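Speaker notes - Terholm community kitchen evening, 24th April

Slide 1. Say hi, wait for the chairs to stop scraping. Thank Pushpa Chaudhary for the invite and for letting me borrow her good knives. Mention the sign-up sheet for the Yagi sauce class by the door.

Slide 2. My pepper bed. Start with the mess - I grew far too many last year and had no plan at all. We picked 829 peppers out of one raised bed, and I know the number because my niece wrote every one down in a school notebook. (Pause, people usually laugh. If they don't, keep going.)

Slide 3. Washing and sorting. I use a big steel bowl for this, always have. Plastic hangs on to the smell and the color, and then your fruit salad tastes like chili for a month. Rinse, lift the peppers out with your hands, and leave the grit behind in the water. Stems stay ON at this point! I used to pull them off first and the water got inside, and half of my first batch went moldy on the rack.

Slide 4. Drying. Go slow here, this is where the questions come. Whole peppers on a string if your kitchen is dry, split ones on a tray in a low oven if it isn't. Mine takes 9 hours with the door propped open on a wooden spoon. Pass the jar around. Remind them not to rub their eyes - I mean it, remind them twice. 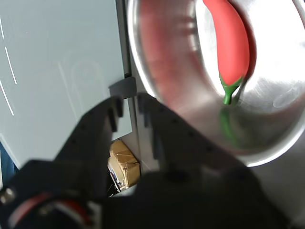

Slide 5. Choosing which ones to keep whole. I go for smooth skin, a good even red and a green cap that's still firmly on. Anything wrinkled or with a soft spot goes straight into the sauce pot, where looks don't matter. Tell the Turine market story if there's time (the man who sold me a bag of "mild" ones), skip it if we started late.

Slide 6. Storing. Glass jars, dark cupboard, label with the month. Ask who has a jar at home with no label on it. Put my own hand up.

Questions, then tasting. Milk is in the fridge, bread is on the side table. Get the Flutico grinder back from Pushpa before I leave.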